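Chapter 4
Work Surfaces: What a Tabletop Has to Do
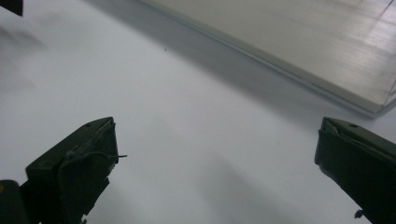 Does a white tabletop make a room brighter?
A little, near the table itself, and far less than most furniture catalogs would have you believe. A pale surface sends back more of the light that falls on it than a dark one does. It adds no light of its own, and a badly lit room with a white table in it is still a badly lit room.

This chapter deals with flat surfaces for sorting, folding, packing and small repairs. Readers who have come straight from Chapter 3 will remember our doubts about storage sold by the set. The same doubts apply here. Tables are sold on looks, then used for years by people who needed something else.

4.1 The case for white, and its limits

The usual claim is that white "shows everything." It shows dark things. A black screw or a dark thread is easy to find on a matte white top. A clear or off-white sheet laid on the same top can be hard to pick out, and often the thin shadow along its edge is what gives it away. Anyone who sorts pale paper, plastic sleeves or white buttons should try the job on a gray or tan surface before spending money.

We are also wary of the word "uniform." No tabletop looks the same all over. Even a smooth one under good light will usually be brighter in one part and duller in another, and the duller parts may look slightly blue or gray. Students who match fabric or paint samples on a white table should move the sample and look again.

4.2 Matte or glossy

Glossy tops are said to be easier to clean. In the Drilimberg workroom survey, 514 tables were wiped down at the end of a shift and then checked by a second person. The glossy tops came out ahead, by a margin too small to settle anything, and the survey did not record how dirty each table was at the start. We mention it because it is widely quoted.

Glare is a better reason to choose. A glossy top throws the lamp back at the person working. Matte does this less. The Callo and Soler tables used in the exercises are both matte, and their makers' leaflets should be read with the same caution as any other.

4.3 How much clear space?

The common rule is to keep half the table clear. We have found no source for it. Leave enough room to set a piece down, turn it and pick it up again, and then see whether you run short.

Exercise 4a. Set a timer for 15 minutes and sort the Mila parts kit on a bare table. Repeat with 20 items of your own left on the surface. Write down what got in your way. If nothing did, write that down too.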